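Teaching by the wrist: a morning with Tin-yau Kuo

Tin-yau Kuo has spent most of his working life showing other people how to pack things. He trained warehouse staff for years before he joined Flerutow, a small firm in Sirkthorpe that sells packing arms to gift shops and mail-order sellers. Now he shows the arms instead, and he says the job has changed less than people expect.

"You stand there and do it properly, again and again," he says. "With a new starter you might get away with doing it three times. With the arm I did one lift 300 times before I was happy with it."

Flerutow teaches in two ways. In the first, Kuo takes hold of the arm at the wrist and moves it through the task himself, with the motors slack. In the second he sits at a desk with a pair of hand controls and a screen, and drives the arm from there. The screen shows him the view from a small camera by the gripper and nothing else.

"People ask why I don't just look across at the table," he says. "The arm can't look across at the table. If I use something it hasn't got, I'm teaching it a trick it can't repeat."
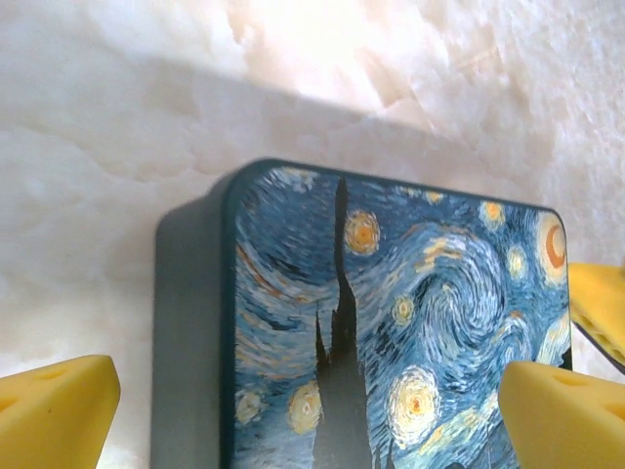
Kuo likes to talk about the approach, by which he means the short stretch between arriving over an object and closing on it. Most of his bad recordings go wrong there, he says, usually from hurrying. He wants the fingers on both sides of the thing before he thinks about squeezing. The box with the starry night lid is one he uses for this. Its top is all swirls and stars, with that tall dark cypress up the middle, and the side is plain dark teal with nothing on it. "Your eye goes straight to the moon," he says. "You have to make yourself look at the edges, where the yellow fingers are going to go."

He also prefers a surface that isn't flat. On a smooth bench the box always sits level, and an arm taught only on a smooth bench gets into trouble the first time a customer puts something down on packing material.

A session lasts 25 minutes, then he stops. Longer than that and his hands get lazy, and the lazy runs go into the set with the good ones. He throws out a fair number. Of the last batch he kept 77.

Does he let the arm see mistakes? "Some. If I come in crooked and put it right, I keep that. If I come in crooked and drop it, I don't."

The firm's software, Skavden, was written to take recordings from either method. Kuo finds hand-guiding better for slow, fiddly movements and the controls better for anything where his own arm would block the camera. He has asked for a foot pedal to start and stop the recording, and is still waiting for it.

The next job is a larger set for a customer called Ondieki, who wants mixed boxes sorted by size. The target is 4000 runs, shared between Kuo and two colleagues he is training in March.

"They both want to go fast," he says. "I did as well."

Comments (3) | Shares (25)

Contact us | Copyright Flerutow, Sirkthorpe | Back to top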